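Desk cell (Rososel)

The desk cell at Rososel is a small two-armed robot station used for table-top handling work, and in particular for putting away pens, brushes and other slim writing things. It was put together by Jade Marchand and Nivaldo Batista from parts they mostly had already, and it is known in the workshop as the Carkari cell, after the little program that runs it. People who visit often expect something grander, but a good deal of care goes into keeping so modest a station in working order, and this article is chiefly concerned with that care.

Setting up

The cell is set up from the table upwards. The mat goes down first and is pressed flat with the palm of the hand, working outwards, for a raised corner will catch a finger of the gripper sooner or later. A calligraphy practice mat does very nicely, as its printed red squares give the person setting up something to line things against, and old ink marks do no harm so long as enough of the lines can still be read.

The brush rack follows. It is the most awkward object in the set, being carved and full of little openings, with brushes that go on swinging long after the rack has been put down. The usual practice is to hang them, let them settle, and only then begin the wrist camera check, in which the arm is brought slowly towards the rack by hand and stopped where the hooks can be made out clearly.

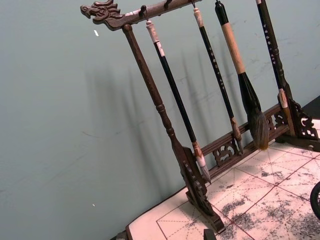 Once the check is done, the rest position of each arm is stored again, even if nobody thinks it has changed. Batista was firm on this point, having once lost the better part of an afternoon to an arm that was 3 millimetres lower than it believed itself to be. The stored positions are kept in a plain text file, with the older ones left in underneath, and it is quite a pleasant thing to scroll back through them and see how the cell has wandered over the months.

The two sides of the cell do not carry the same tool. One arm has a plain two-fingered gripper and the other a hand with several fingers, and each wants its own settings for closing speed and force. Swapping the settings by accident is the commonest fault of all, and a rather alarming one to watch, so the file names were changed in March to begin with the side they belong to.

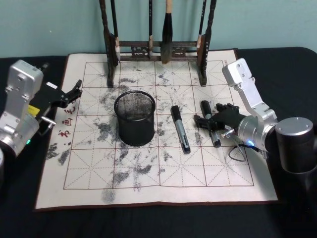
The cell during pen handling, with the mesh holder in front of the brush rack.

Routine care

Fingers are wiped with a dry cloth at the start of each session and looked over for wear at the tips. Cables are followed by hand from the wrist back to the base, gently, feeling for stiffness or a kink, and any slack that might get under a moving hand is taken up. Every 190 hours the screws on the arm housings are gone over with a hand driver, and after 1,000 grasps the two-fingered gripper is taken off, cleaned and measured again. Rasha Shboul, who wrote the care sheet, asks that the count be written down in pencil at the end of the day, whatever the computer may say.

Repairs

Most repairs are small. A gripper that closes unevenly generally has grit in its slide and needs nothing more than cleaning, while one that stops short of closed should have its zero set afresh before anything is unscrewed. If a wrist has been knocked, the arm is powered down and supported before the joint is touched, and the camera check is repeated from the beginning afterwards.

Related articles
Desska table frame
Mansour wrist mount
Gripper zeroing
Care of mesh and wire objects in handling work

Comments

Shirin Fallahi: Lovely to see the care sheet written up at last! Could someone add which cloth is used on the fingers? We tried a fluffy one and spent ages picking bits out of the slide.

Rasha Shboul: A lint-free one, Shirin, the sort sold for spectacles. I'll put it in when I next tidy the page.

Bukola Oyelaran: We run a cell much like this and found that 2 people make the camera check far easier, one on the arm and one watching the screen.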